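Notes / Textiles / Archive / About / Contact

Notes > Textiles > Shrinkage

Measuring shrinkage before you cut
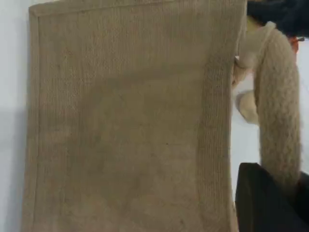
TEXTILES

I keep a log of washing tests for fabric that goes into curtains and cushion covers. It began after I lined a pair of bedroom curtains with untested cotton. They hung level in May and were short of the sill after the second wash. The outer fabric had kept its length and the lining had not, so the lower third puckered along every seam.

The method is simple. Cut a square larger than the area you intend to measure. Mark the measured area with thread, well inside the cut edges, and overlock or zigzag the perimeter so fraying does not pull on the marks. Ink is unreliable. I lost the marks on one swatch to a pen sold as permanent and had to start again with new fabric.

Measure each direction in three places and take the mean. Record warp and weft separately. A single figure for the whole piece is of no use, as most plain weaves lose more in the warp, the direction held under tension on the loom and again in finishing. Ribbed goods need more care. The ribs let the cloth spread sideways under very light handling, and two people measuring the same swatch can disagree by several millimeters. Lay it down, leave it alone, then measure. Do not smooth it with your palm.

Wash the swatch the way the finished item will be washed. Testing cold and laundering hot tells you nothing. I run four cycles and measure after each one. In my log the first cycle accounts for most of the change, the second for a visible remainder, and the last two are normally within the error of the ruler. Where the fourth reading still moves, I run more. The worst entry is a loose linen from Prunarach, which kept shrinking until cycle 7.

Drying matters as much as washing. Azadeh Bakhtiari, who sews for a living and has little patience for my spreadsheet, line dries everything and gets lower numbers than I do from the same bolt. We compared a length of Jedholm cotton twill last year. Mine was tumble dried and hers was not, and the difference was larger than the whole allowance printed on the ticket.

The arithmetic catches people out. If the finished drop is 1224 mm and the warp loses 4 percent, do not add 4 percent to 1224. Divide by 0.96, giving 1275 mm. Adding gives 1273. Two millimeters is harmless here, but the gap widens quickly with loose weaves. At 18 percent the two methods differ by nearly five centimeters on the same curtain. Hem allowance goes on before the division if you cut first and wash later.

Prewashing the full length avoids the calculation. I do it when the bath is big enough. Heavy goods crease badly when wet and the creases can set, so anything over curtain weight gets a swatch test and a calculated cut.

Next on the list is a Rusamar wool blend. Ehsan Ghorbani says it will felt at any temperature above cool. I have cut two swatches and will post both sets of readings when the fourth cycle is done.

Filed under: Textiles, Workroom notes, Measuring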